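# Minutes – Basket Table Meeting, 6/21/25

Present: Zohreh Mousavi (chair), Etelka Major (minutes), Arash Ghaffari, Touran Esfahani. Rostam Hassanpour joined at item 3 and asked us to go back to item 1. We did not.
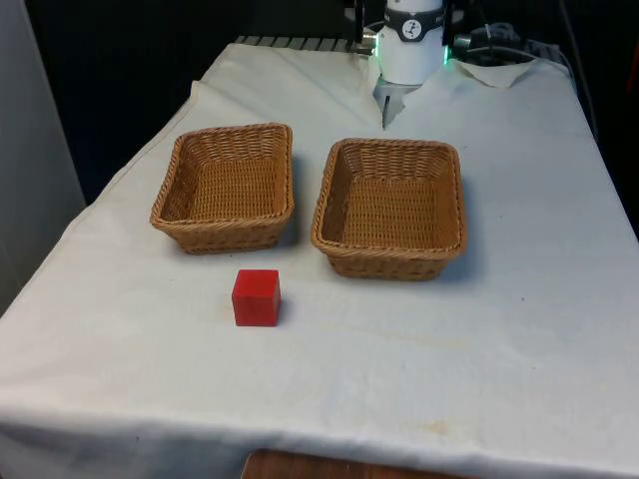
## 1. Minutes of the last meeting

Approved after one correction. Touran did not "refuse" to iron the tablecloth in January. She "declined for now." The minute taker regrets the choice of verb and notes that the cloth is still not ironed.

## 2. The two wicker baskets

Zohreh opened by saying that she would like this to be the last meeting with baskets on the agenda. There was general murmuring in support.

The question is what the two brown baskets on the long table are for. When they were bought it was agreed that one would take things coming in for the craft sale and the other would take things going out. Since then each has at various times been "in," "out," and, for most of the spring, a place to put scarves.

Arash proposed labels tied to the braided rims. Touran said labels would spoil the look of the weave, and that a grown person ought to be able to remember left and right. Arash asked whose left. It emerged that Touran always works from the far side of the table and Arash from the near side, so for several months they have been emptying each other's baskets with great efficiency.

Zohreh ruled that left means left as seen from the near side, with the cloth hanging toward you. Touran asked that her disappointment be minuted. It is.

Agreed:

- Left basket is for things coming in.
- Right basket is for things going out.
- Labels will be tried until the sale. Brown card, small, tied on with string. Arash to make them, Touran to approve the handwriting.
- Both baskets go back empty at the end of each session. Scarves have hooks.

There was a side discussion on whether the baskets should touch. Etelka prefers a gap so you can get a hand down between them and lift one without dragging the other along. Touran prefers them tight together, as in a shop. A gap was agreed. Its width was left to the conscience of the person setting up.

## 3. The red cube

Rostam arrived.

The red cube was on the table again, in front of the baskets. Zohreh asked if anyone would like to claim it. After a silence, Rostam said he had always assumed it was Etelka's. Etelka had always assumed it came with the table.

Suggestions for its use:

- Marker for the basket currently being sorted (Arash)
- Something to hold while speaking, so that only one person speaks (Zohreh, looking at nobody in particular)
- Throw it out (Touran)
- Keep it, since it is the only thing in the building that is easy to find (Rostam)

Zohreh's suggestion was tried at once. Rostam took the cube and held it for the following item and a good part of the one after. The trial has been discontinued.

Arash's suggestion carried, 3 to 2. The cube stands in front of whichever basket is being sorted. When neither is being sorted it may stand where it likes.

## 4. The cloth

The off-white cloth stays. Rostam would like a darker one on the grounds of tea. Touran replied that a pale cloth shows up stray beads and pins, and that people who spill tea could drink it elsewhere. Rostam pointed out that elsewhere is the corridor.

Two stain removers were put forward, Brillirex and Clutia. Arash swears by Brillirex but could not say what he had ever removed with it. Etelka has half a bottle of Clutia at home and will bring it in, which the meeting accepted as a purchasing policy.

Agreed:

- Cups stay off the cloth. Rostam voted against.
- The cloth is shaken outdoors before it is folded, and not over the flower bed.
- Touran will iron it before the sale. She used the word "probably."

## 5. Stock for the sale

Zohreh read out the figure from the stock book: 682 items priced and put away. Rostam asked if that included the felt mice. It does. Rostam asked if it could not include the felt mice. Discussion was postponed.

Farahani has offered to lend us 6 folding display stands, on condition that they come back folded. Last year's arrangement with Trellent ended in a letter, and Zohreh asked everybody to reread it before touching a hinge.

Arash wondered if the two wicker baskets should be on show at the sale, with small things in them, as the tapered shape makes even a modest heap look generous. Touran thought customers would try to buy the baskets. Zohreh said she was prepared to listen to offers.

No decision. The baskets remain on the agenda.

## 6. Any other business

Etelka asked for someone else to take the minutes next time. Nobody was holding the cube, so nobody spoke.

Rostam returned to item 1. He would like it recorded that he was here in January and that his name was left off. Checked afterward: his name is there, spelled correctly, next to "apologies for absence."

## Actions

| Who | What |
|---|---|
| Arash | Make 2 labels, brown card, with string |
| Touran | Approve labels; iron cloth (probably) |
| Etelka | Bring Clutia; write to Farahani to accept the stands |
| Rostam | Find out what happened to the scarf hooks |
| Zohreh | Felt mice |

Next meeting at 7, same table, near side.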